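About Rutell

Hi, and thanks for clicking on the page most people skip!

I'm the owner of Rutell, which is a language school for grown-ups in Eswood. I also teach a good part of the timetable, answer the phone, and order the coffee, so if you write to us with a question you'll most likely hear back from me. We teach Swedish, Portuguese, Turkish and Italian, mostly in the evenings, mostly to people who have jobs and kids and dogs and a vague memory of failing French in ninth grade.

How it started

I taught high school Spanish for years and loved a lot of it (not the hall duty). What bugged me was the way kids could fill in a verb chart perfectly and then freeze when a real person asked them where the bathroom was. I started running a conversation evening on the side in the back of the Zakaria bakery, after they closed for the day. We paid for the room by buying whatever pastries were left. It was for Portuguese at first – my grandmother's language, and the one I'd let get rusty – and people came, and then they brought their husbands and neighbors, and then somebody wanted to know if I could find a Swedish teacher.

I could, as luck would have it. She'd moved to Eswood the year before and was bored out of her mind. She still teaches our Swedish groups and she is the reason everyone in them can talk at length about mushrooms.

We outgrew the bakery pretty fast. The last evening there we had people sitting on flour sacks. I went looking for a place with a door that locked and a landlord who didn't mind noise, and found us at 203 Hokberg Street, up one flight, over the tile store. It was 400 square feet then and painted the color of old mustard. When the office next door came up for rent we took that too and knocked a doorway through, so now we can run two classes at the same time, as long as neither one is singing.

What classes are like

Small, loud and pretty informal. You sit around a table, and from the very first evening you talk. You will talk badly! I want to be up front about that because every fall a few people tell me they'd like to "study up a little" before they join, and I spend a long time on the phone trying to talk them out of it. Come in knowing hello. Come in not knowing hello, it's the first thing we cover.

We do teach grammar. I've heard the rumor that we don't, and I'd like to squash it. We just wait until you've bumped into the thing yourself. When you've tried to tell your partner about your weekend and run straight into the past tense, you want the past tense, and it goes in a lot easier. There's a whiteboard, there's homework (short, and I do check it), and there's a workbook we wrote ourselves after I got fed up with textbooks in which everybody is an exchange student who likes tennis. 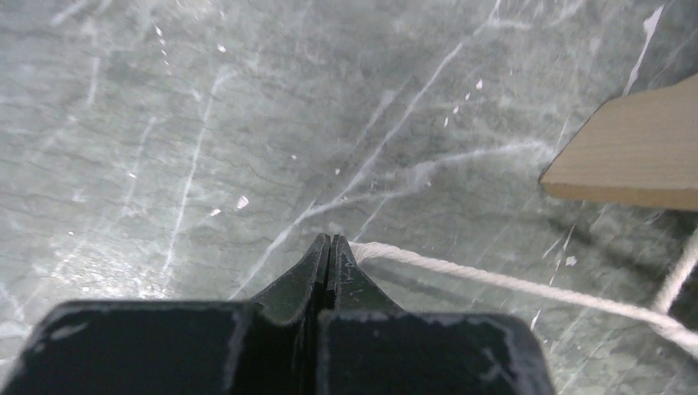 A black gripper beside a white rope on marble.

A full course runs 26 weeks, with a break over the holidays and another one in spring. That sounds long, and it is long. I tried a shorter version once and everybody reached the point where it starts getting fun and then went home. If you can't commit to the whole thing, take the first half and see how you feel. You can pick up the second half the next year, and lots of people do.

Who comes

All kinds. We've got nurses from the county hospital, a couple who bought a falling-down house near Lecce without speaking a word of Italian, retired folks, a bus driver who practices Turkish out loud on his route, and more and more people who want to talk with their in-laws. That last group works the hardest by far. There's something about a mother-in-law who's been smiling politely at you for six years.

We don't take kids, sorry. I get asked all the time. I've done my years with teenagers and there are better people for it. The library keeps a list of after-school language clubs at the front desk.

Who teaches

Everyone on our staff either grew up with the language they teach or lived in it long enough to get in an argument with a landlord. I care about that more than about diplomas, although most of them have those too. New teachers sit in on other people's classes for a whole term before they get their own group, and they're paid for it. I'm a bit proud of that part. When I started out I was handed a key and a box of chalk.

I still take a class myself every year, at the beginner table, in whatever I'm worst at. This year it's Turkish. I'm awful. The vowels have to match each other and mine won't. My classmates have been very kind, and it does me good to remember what it feels like to have a perfectly clear thought in your head and only the words for "apple" and "tomorrow" to say it with.

The open table

On Wednesday evenings after the regular classes we have what we call the open table. It's free and you don't have to be enrolled. You grab a chair in the corner for your language and chat until we kick everyone out at nine. Past students come back for it, and so do people who grew up speaking one of our languages and miss hearing it. The Italian corner plays cards and gets heated. Bring something to eat if you feel like it. The Zakaria folks still send over a box of whatever didn't sell, and I will never say no to that.

Things people ask me

Do you give tests? No. If you need a certificate for work or for a visa, I'll point you to the official exams and help you get ready, but I don't hand out grades.

Can I miss a class? Sure. Life happens. Let your teacher know so your partner isn't stuck, and come a little early the next time so somebody can catch you up.

Do you do online lessons? For current students who are traveling or home sick, yes. As a regular thing, no – I've tried it and I like a table better.

Is there parking? On the street, and behind the tile store once they close at six. Please don't block the loading door. They've been very patient with us.

Come by

New courses start in October and I open sign-ups over the summer. If you're not sure which level you belong in, stop by the open table first and we'll figure it out over a roll. The stairs are on the left side of the building, and the buzzer sticks, so lean on it.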